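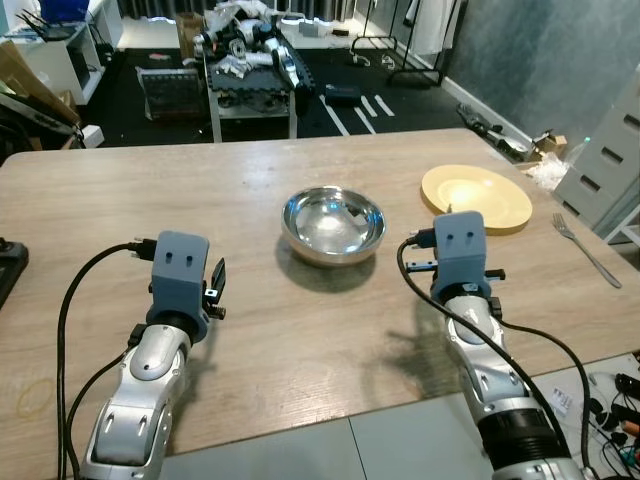
Looking after the Banska cell

I've had the two arms at Banska under my wing since September, and people keep asking what I do with them all day (mostly I chase cables!). So I finally made a page for it. I'm no great photographer, but I do know where every screw on these grippers lives, and I'm happy to go on about them for as long as anyone will listen.

My Thursday routine starts with the arms parked and the power off. I wipe down the joints, run a thumb along each cable to feel for flat spots, and then put a driver on the jaw screws. Every 300 cycles they get a proper check, and I write the number on a strip of tape so I don't have to trust my memory. Leave enough slack for the wrist to turn all the way both ways, but keep the loop from dragging on the table. I got that wrong on the left arm for weeks and couldn't figure out why it kept faulting!

The gripper housings are 3D-printed, blue-gray on both sides, and I love how quick they are to swap. File the edges before you fit one, though, or it will sit crooked and you'll blame the calibration like I did.

After the screws I go through the wrist cameras one by one. The fingers should come up even from the bottom of the view, tips at the same height, with the gap open between them. If one tip sits lower I loosen that jaw, nudge it, and look again. Bowls and plates are what we practice on, so a crooked finger shows up fast when it tries to take a rim.

Fingers open, bowl and plate waiting on the table. 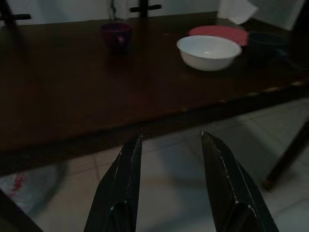 Etenesh Nigatu wrote: We run the same kind of jaws over at Plendska and I'd check the screws a lot sooner than you do. Ours were backing out by cycle 92, so now we stop every 50 and add a dab of threadlocker. Which driver are you using? Mine keeps chewing up the heads.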